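Hand-held grippers vs. leader arms for block pick-and-place demos
Started by mtrnka, September, 9:14 am

mtrnka wrote:
We are picking a collection method for a bin loading task. Small building bricks, one plastic bin, two arms. The choice is between a pair of leader arms (we have the Kuo set already) and hand-held grippers that the operator just carries. I have 700 demos from the leader arms and the policy trained on them stalls just before the grasp. It hovers over the brick, closes late, reopens. Before I throw those out I would like to hear from people who have run both.

dovetail_k wrote:
Stalling before the grasp is usually in the data. Plot gripper velocity for the last second before closure. If your operators pause there, the policy learns to pause there. Leader arms make it worse on small parts, since you can't feel the contact and you wait to be sure.

mtrnka wrote:
Plotted it. There is a clear dwell before closure in most episodes, longer for newer operators. So that part is on us.

baltcombe_lab wrote:
We switched to hand-held at Baltcombe last year for the same reason. Operators stopped hesitating after the first session. What you give up is any guarantee that the arm can reach what the hand did. People twist the wrist in ways a six-axis arm on a fixed base will not follow. Run every episode through your IK before it goes in the training set and drop what fails. We lost 91 episodes from the first batch that way, nearly all of them reaches across the body.

slowservo wrote:
I disagree with the general advice here. Hand-held data is quick to collect and slow to clean. Pose tracking drifts, the two hands have to be put in one common frame, and if the clocks are off your gripper width does not line up with your pose. With leader arms you get joint angles that the robot has by definition executed. For a fixed station I would fix the operators and keep the arms.

baltcombe_lab wrote:
Drift is a fair point if you run long takes. Keep them short and re-zero between takes. Clock offset you measure once per session: tap both grippers together and align on the spike.

slowservo wrote:
Once per session is optimistic. Ours moved within a session. We tap at the start and the end of every take now.

mriva wrote:
Marisol Rivadeneyra, Stavutbridge. We run close to the same task, so some notes on procedure.

Scatter the bricks again for every take, and vary which way up they land. If you line them up, the policy learns the line. Decide what the idle hand does and write it down. Ours stays low at the near side of the table with the jaws open. Before we had that rule each operator parked it somewhere different and the second arm wandered at rollout.

Approach the bin from above the rim. With a tilted brick it is tempting to slide it in along the wall, and the arm will clip the wall if your calibration is off by 5 mm.
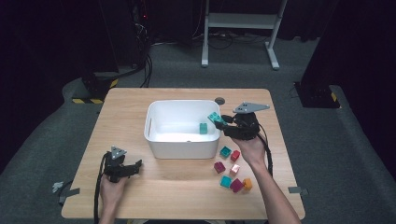

Right hand holding a teal block just above the rim, left gripper idle with jaws open.

dovetail_k wrote:
Do the cables bother you? Mine pull on the wrist once the slack is gone, and it shows up as a small roll in the pose.

mriva wrote:
Yes, if they are short. Leave enough for a loop at the hand and check it before each take. I would still take that over batteries, which change the weight and run down mid-session.

slowservo wrote:
Or use arms, where the cable runs down the link and stays there.

mtrnka wrote:
Plan for now: keep the leader arm demos, trim the dwell, retrain. In parallel collect a small hand-held set with the IK filter and the tap at both ends. Same bin, same bricks, same eval. Will post both curves.
- Marek Trnka

Comments (3)

pell_r: Trimming the dwell worked for us, but trim the image stream with the same indices. Sounds obvious. We did not do it the first time.

cart_and_pole: Has anyone got the Cloltotent exporter to write gripper width in meters? Mine comes out as a 0 to 1 value with no scale in the header.

slowservo: It is normalized to the max opening. Measure yours with calipers and multiply.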